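4. Handling Practice for Toothed Metal Parts

4.1 Scope of the practice

The handling rules in this section apply to two-finger grippers used for picking, holding and placing small spur gears on a soft work surface. They were written for the gear cells at the Flornero workshop and later adopted, with small changes, at the Himby site. The rules cover three matters: how the part is gripped, what may lie under it, and when the grip pads must be replaced. Force limits for the arm itself are set by the cell's risk assessment and are not repeated here.

4.2 Grip and approach

A gear should be taken across its teeth by two padded fingers, with the bore left clear. Figure 2 shows a small steel gear held in this manner over a larger metal disc. Contact falls on the pads alone, and the bore can be seen from the wrist camera – a condition the Falico procedure treats as mandatory before any move toward a shaft or pin. Where the bore cannot be seen, the operator shall stop the move and regrip.

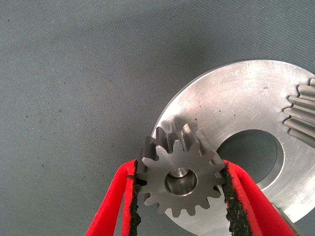

Figure 2. Small spur gear held between padded fingers, bore visible.

Van Rooij objected during the review of the draft that a visible bore is a weak test, that a gear can be tilted several degrees and still pass it, and that the rule should ask for a check of the face angle as well. The point was accepted in part. The face angle check is now required for press fits and recommended for all other placements. Requiring it everywhere would have added a stop to each cycle, and the sites did not consider this justified for loose fits.

4.3 Parts beneath the gripper

Large flat parts may remain under the gripper during a hold, provided that the fingers do not rest on them with the arm under load. The work surface should be a woven cloth or mat, fixed at the corners and brushed at the start of every shift. Loose particles on the cloth are to be recorded before they are removed, as they are often the first sign of pad wear.

4.4 Pad condition

Pads shall be inspected every 254 cycles and replaced after 2,000 cycles, whatever their appearance. An earlier draft allowed 3,000 cycles. Early replacement is required when the upper end of either pad is frayed or when torn material extends past the finger edge. Figure 3 shows both conditions. The gear is still held between the pads, and for this reason a successful grip must not be accepted as proof of sound pads.
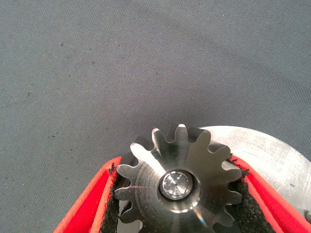
Figure 3. Frayed pad ends at both fingertips, with dark debris on the cloth.

Page last changed: Tuesday, 14:20 – section 4, revision 7

Operators should enter each replacement in the cell log, giving the finger (left or right), the cycle count and the reason. Pads are replaced in pairs. A new pad set on one side only shifts the center of the grip, and the placement offsets must then be measured again before the cell returns to automatic operation.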